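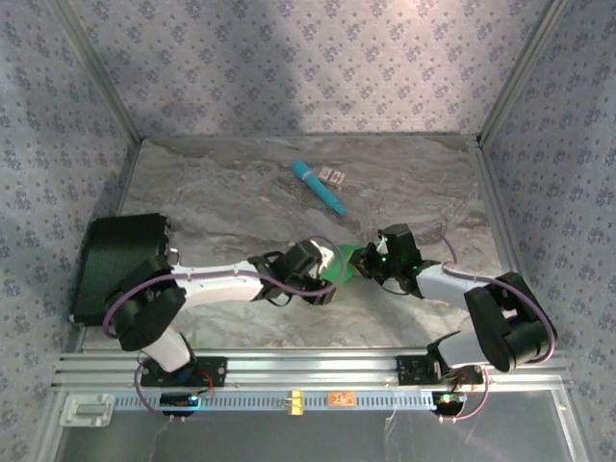
Two arms holding one object: what speed limit and stop rule do you use?

Radosław Sikora
We have two small arms on one rail, inside an enclosure, and they often hold the same soft piece from both ends. Our written rules cover only one arm. Should I stop both when one reports a fault? And is it normal to reach inside when the arms are only paused?

Regula Egger
Stop both, always. If one arm continues while the other stands still, the gripper or a joint takes the load. In our rules a pause is not a stop – hands stay out until the motor power is off and a second person has confirmed it. Before power off, support the arms, as many small ones fall down without current. For shared grips we run at 10 percent speed for the first 3 cycles, then raise it step by step. Also write down who may change the limits. With us it is two people.

You should check the cables at full reach too, on both sides. A loop which is fine for one arm can catch on the other.

Primo Gentile
We go 80 percent from the start and never had a problem. Soft things forgive a lot.

Regula Egger
Primo, a soft piece forgives, but what if somebody puts a hard part in the same program? I would not write 80 in a rule.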